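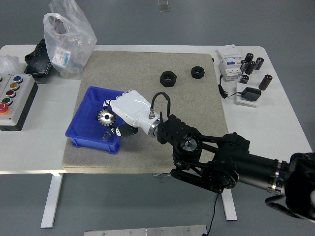 One reader in Skistbridge wrote in to ask why a gear has teeth at all, and whether a smooth wheel would do the same job. It is a good question, and it is a good place to start learning about the small parts inside machines.

What a gear does

A gear is a wheel with teeth around its edge. The teeth of one gear fit into the spaces between the teeth of another. When the first gear turns, its teeth push on the teeth of the second one, so the second one has to turn too. Two smooth wheels pressed together can also turn each other, but they can slip. Teeth stop the slipping.

The kind in the blue bin is called a spur gear. Its teeth run straight across the edge. The part in the middle is the hub, and that is where a rod called a shaft goes through.

Gears can change speed. Say a gear with 42 teeth turns another gear with 42 teeth. Both go around at the same speed. Now swap the second gear for one with 76 teeth. It turns more slowly, but it turns with more force. A bicycle uses the same idea, with a chain in between.

Two gears that touch always turn in opposite directions. If you want the last gear to turn the same way as the first, put one more gear between them.

What a nut does

A nut is a block with a hole through it. Inside the hole is a groove that winds around like a spiral slide. This groove is called a thread. A bolt has a thread on the outside, and the two fit together. When you turn the nut, it moves along the bolt and squeezes whatever is in the middle.

Many nuts have six sides, like the two black ones on the beige board. A shape with six sides is called a hexagon. Six sides give a wrench plenty of places to grip, even in a tight corner. Nuts come in different sizes, and a nut only fits a bolt with a matching thread.

What a capacitor does

The black cylinders on the right side of the table are capacitors. A capacitor stores a little electric charge and can let it go again very quickly. A camera flash uses one. The battery fills the capacitor over a few seconds, and then the flash uses it up in an instant.

Capacitors are measured in units called farads. One farad is a lot, so most are marked in much smaller units. A capacitor marked 1,000 microfarads holds only a thousandth of a farad.

Do not open up plugged-in machines to look for capacitors. Some can hold a charge after the power is off, and that can give you a shock. Ask an adult first.

Try it yourself

Cut two circles out of thick cardboard. Glue a strip of corrugated cardboard around each one with the bumps facing out. Pin them to a board so the bumps fit together, then turn one and watch which way the other goes.

Words to know

Hub: the middle part of a gear or wheel.
Shaft: a rod that turns.
Thread: the winding groove on a nut or bolt.
Charge: the electricity a capacitor stores.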